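Objet : Re: [cuisine-partagée] planches, couteaux et banana bread d'août
De : Elsie Holroyd
À : liste cuisine-partagée

Bonjour à toutes et à tous,

Je réponds avec un peu de retard au message de Firouzeh, que je remets dessous pour ceux qui ont vidé leur boîte :

> Le 12:40, Firouzeh Ansari a écrit :
> Coucou la liste,
> Je voudrais refaire les banana breads pour le goûter d'août, mais la
> dernière fois on a passé un temps fou à chercher une planche correcte.
> Celle en bois sent l'oignon, même après le citron et le gros sel.
> Est-ce qu'on en garde une seulement pour les fruits ? Et pour les
> bananes, vous les coupez ou vous les écrasez tout de suite ?
> Bises, F.

Alors, oui, mille fois oui pour la planche à fruits ! Je milite pour ça depuis que Tormod m'a servi une salade de pêches parfumée à l'échalote (pardon Tormod, elle était très jolie quand même). Je propose de réserver la blanche à bord gris, celle avec le dessin de cerf et « Deer » écrit en tout petit. Au moins on ne la confondra avec aucune autre, et la poignée ajourée permet de l'accrocher au clou près de l'évier — si quelqu'un retrouve le clou.
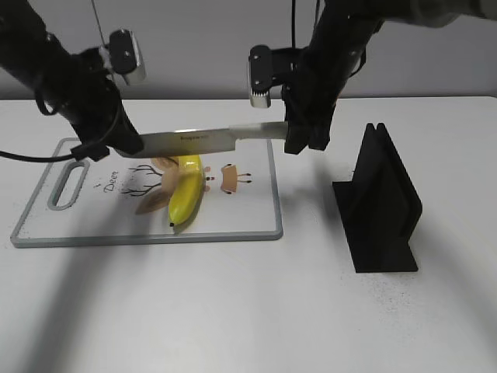
Pour les bananes, je les coupe d'abord en rondelles et j'écrase ensuite à la fourchette, dans le saladier. Ça va plus vite et on garde quelques morceaux, ce que je préfère de loin à la purée lisse. Je compte 540 g de chair pour deux moules, avec des bananes bien tigrées. Les toutes jaunes, je les garde pour le dessus : fendues dans la longueur, posées sur la pâte, une pincée de sucre roux, et elles caramélisent gentiment.

Côté couteau, le grand fait très bien l'affaire dans la longueur, mais pour les rondelles un petit couteau d'office suffit largement. Vinh, tu avais parlé d'en rapporter un, c'est toujours d'actualité ? Et s'il vous plaît, on ne laisse plus le grand tremper au fond de l'évier sous la mousse. J'ai failli y laisser un doigt au printemps. On le lave, on l'essuie, on le range, lame vers le mur.

Il reste 5 moules à cake dans le placard du bas, dont un qui fuit (le cabossé, ne le prenez pas pour une pâte liquide). Nurhan a de la cannelle et des noix, je m'occupe de la farine et des œufs. Il manque encore du beurre, et je veux bien que quelqu'un me dise s'il faut prévoir une version sans gluten.

Firouzeh, si ça te va, on se retrouve à 15 h pour la pâte et on enfourne dans la foulée.

Bises,
Elsie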